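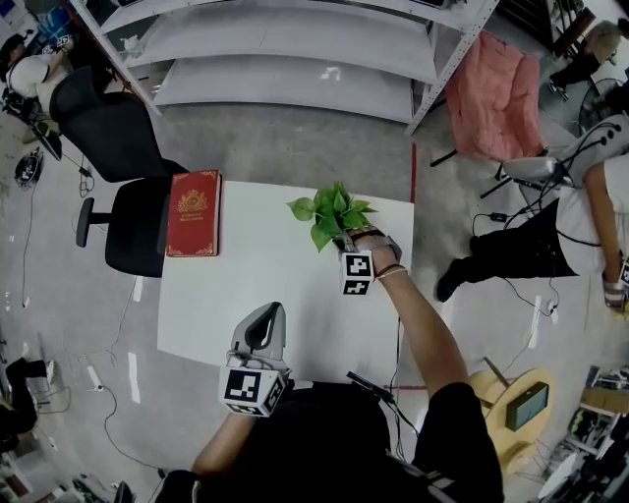

A leafy cutting held just above the table.

Home | Kitchen | Laundry | Plants | Workshop | Ask Me

Keeping cuttings alive on a kitchen windowsill

I lost every cutting I took in January. All of them! They went into a row of mismatched glasses over the sink, looked fine for a week, and then turned to brown mush from the bottom up. So I started over and got fussier, and now I've got 12 rooted pothos babies and no idea where to put them (my sister has stopped answering when I text plant photos).

The biggest change was where I cut. You want a piece of stem with a node on it, that little bump where the leaf joins, and the node has to go under the water. A leaf on a bare stalk will sit there looking pretty for months and never make a new plant. I snip a half inch below the node with clean scissors and pull off any leaf that would end up in the water, because that's where my mush came from.

Jars: narrow necks win. Old vinegar bottles, spice jars, the little bottle that vanilla comes in. Soak the labels off in hot water with a spoonful of baking soda, and if there's still glue, rub it with cooking oil, leave it while you do the dishes, then wash with soap. Cloudy glass gets a handful of dry rice and a splash of vinegar, thumb over the top, shake like mad.

Change the water once a week. I do mine when I clean out the fridge, otherwise I forget. Tap water is fine at my house, left out overnight so it isn't freezing. If a stem feels slimy, rinse it, cut back to firm green, and give it a fresh jar.

Bright window, no hot afternoon sun. Mine face east and the roots showed up on day 17, which felt like forever. I pot them when the roots are as long as my finger, in plain potting mix with a good handful of perlite stirred in, and keep the soil a bit damper than usual for the first couple of weeks while they get used to it.

Oh, and put a tray under everything! I have a lovely white ring on my oak shelf now. Ketsara Saengthong wrote in to say mayonnaise left on overnight took hers right out, so I'm trying that tonight and will report back.

One more thing if you have a cat or a dog: pothos is bad for them to chew, so the jars go up high and the trimmings go straight in the trash with the lid down.

More from the Plants shelf
Fungus gnats and the yellow sticky card
What to do with a leggy basil
Getting hard water marks off clay pots
Martim Falcão's egg carton seed trays
Watering while you're on vacation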